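Robótica aplicada – Apuntes de la unidad 7
Enseñar una tarea por demostración: lo que se promete y lo que se obtiene

La idea se vende sola: una persona mueve el robot, a mano o por control remoto, se graban las trayectorias y un modelo las imita. El folleto de Ernska habla de «programar sin programar». Conviene leerlo con calma. Quien ha teleoperado dos brazos durante una tarde sabe que se programa igual – con las muñecas, y peor documentado.

1. Qué se graba
Posiciones articulares, apertura de las pinzas y vídeo. La intención del operador no queda registrada en ninguna parte. Si duda antes de cerrar los dedos, el modelo aprende la duda.

2. Cuántas demostraciones
En el ejercicio Mersha se grabaron 542 y quedaron 359 tras la limpieza. Antes de citar una tasa de éxito, pregunten por las descartadas y por quién decidió descartarlas.

3. La celda
Dos brazos, una bandeja amarilla, un destornillador y poco más sobre la mesa. Comparen lo que ve la muñeca con lo que ve la cámara fija.

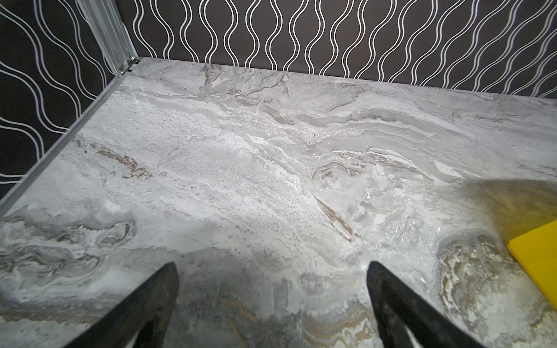
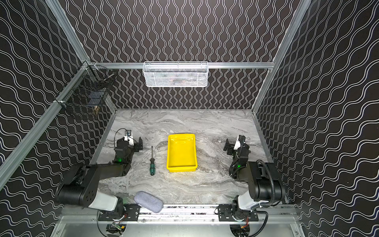
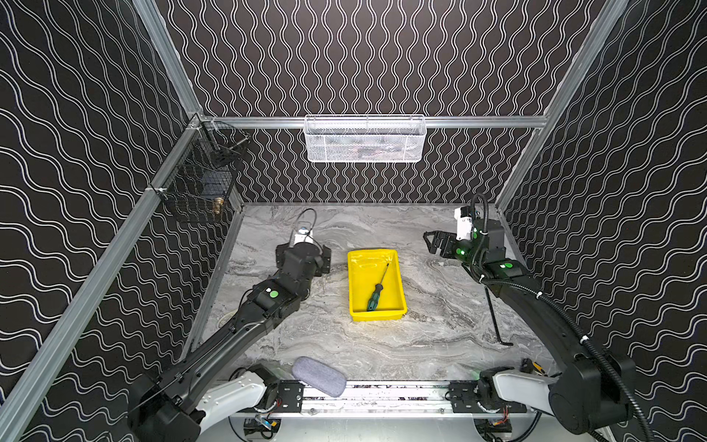

4. Para entregar
a) Redacten en 40 líneas un criterio de éxito para «destornillador en la bandeja» que dos personas apliquen igual.
b) Indiquen qué datos faltan en una vista de muñeca para saber dónde está el destornillador.
c) Lean el informe de Sestell y señalen una afirmación sin datos que la apoyen. Hay más de una.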